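Sewing & Soft Furnishings > Curtains and blinds
Blackout lining: worth it or a swindle?

pelmet_pat
Moved into a bedroom that faces due east and have been awake at dawn since May. Nament want 18 pounds a metre for their blackout lining. The stuff on the market is a third of that and feels like a shower curtain. Do I pay up or buy a sleep mask and accept my fate?

hemandhaw
Pay up. I bought the cheap one, and after one wash it had the texture of old custard skin. The coating came off on the carpet and, for a while, on the cat.

Tuppence
Disagree. I've had the Pelska cheap stuff up for 3 winters. Don't wash it, hoover it. Most of your light comes in round the sides anyway, so spend the money on a longer rail and take the curtain right back to the wall.

hemandhaw
"Don't wash it" is a bold policy for something hanging next to a window that drips.

oddbobbin
You can skip lining altogether if the top fabric is dark and closely woven. Navy or black, hung with plenty of fullness. It will crease if you so much as look at it, so steam it once it's up.

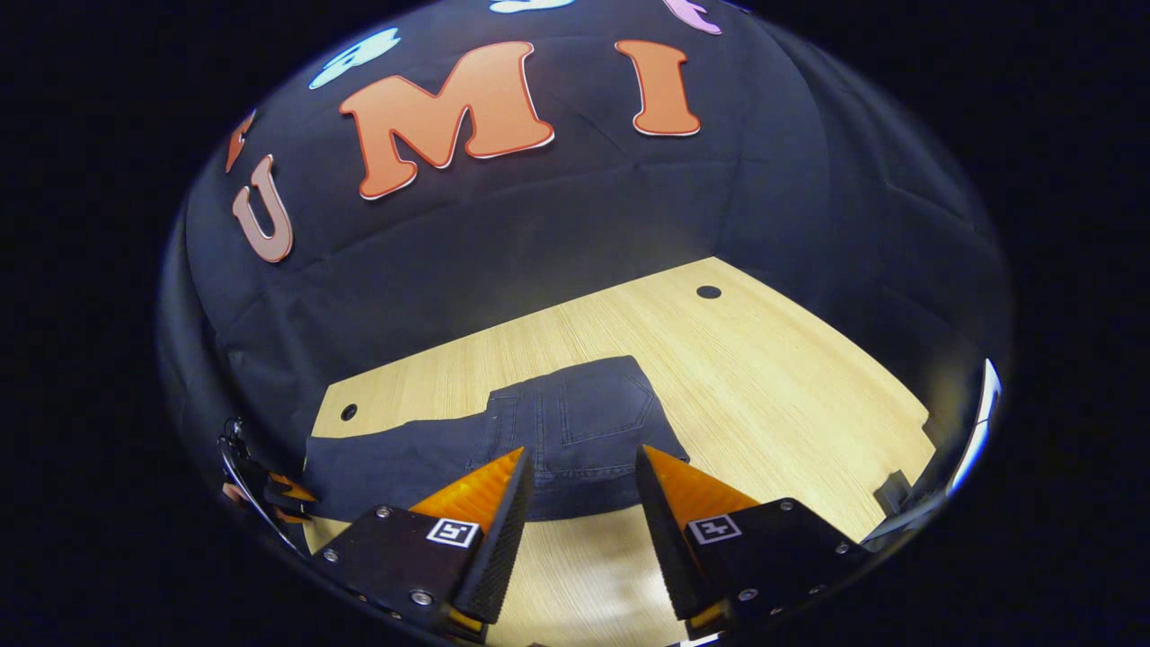

Tuppence replied that dark cloth on its own fades in stripes on an east window, and that she had the stripes to prove it.

oddbobbin
Mine faces north. I concede the stripes.

pelmet_pat
Ordered the Nament. Also a longer rail. The sleep mask arrived first and is too tight.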